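Wednesday, bench 2

Big day for the Kister chair! The back legs came out of the clamps at 8:15 and the joints are tight all the way round, even the one I was grumbling about. I ran a fingernail along every shoulder and couldn't catch it anywhere. I-seul Tak came over, sat down in it without asking, rocked hard from side to side and said "fine," and from her I'll take that.

Seat height. The drawing says 450 but the customer wants it to slide under an existing table, apron at 623 off the floor, and the arms have to clear. I mocked up the arms with scrap and tape and we have room to spare, so the height stays as drawn. Table top is at 710, for whoever does the matching bench later. Write these on the board please, I keep hunting for them.

Finish tests, second round. Same ash offcuts as last time, all sanded the same way, all wiped down before the first coat:

A - Firnier hardwax, one coat. Lovely to touch, a bit thin looking on end grain.
B - Firnier hardwax, 2 coats, light rub between. This is the one! The grain really wakes up and it hasn't gone yellow on me.
C - our old oil mix. Warm, pretty, still tacky this morning. I love the smell but I can't send a chair out like that.
D - soap finish. Very pale, almost chalky. Would be gorgeous on a kitchen stool and I want to try it again on something small.

Left a coffee ring on each one over lunch. A and B wiped clean, C has a faint shadow, D has a proper ring (it came up a good deal after another go with soap, so don't throw it out).

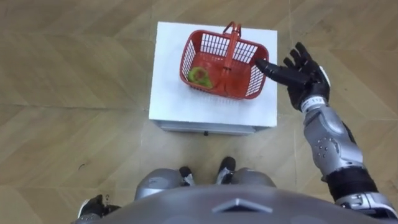
Small white cabinet with the red basket on top, chevron-look floor.

Afternoon went on the Tomaszewski dresser. The drawers were sticking on the left and I had blamed the runners, but when I put the long straightedge on the case side there's a belly in it. Not much, enough to pinch. Planed the drawer sides instead of touching the case, four passes, wax, and the top drawer now goes in with that soft puff of air at the end that makes the whole job worthwhile. I must have opened and shut it for five minutes. The bottom one still needs a shaving off the back corner.

Grit note: went to 200 on the drawer fronts by hand, with the grain only. Machine sanding left swirls you could see once the window light came across them, so please no machine on these.

Testico samples arrived, the woven seat cord in three colors. The dark one is stiff and squeaks when you twist it. The natural one is a dream to pull, and I-seul wants to weave a test seat in February once the frame jig is free. Yes please!

Still to do:
- glue blocks under the Kister seat
- bottom drawer, back corner
- reorder the soft wax, the tin is nearly scraped out
- ask about arm pads before the arms get shaped
- sharpen the block plane, I left it dull, sorry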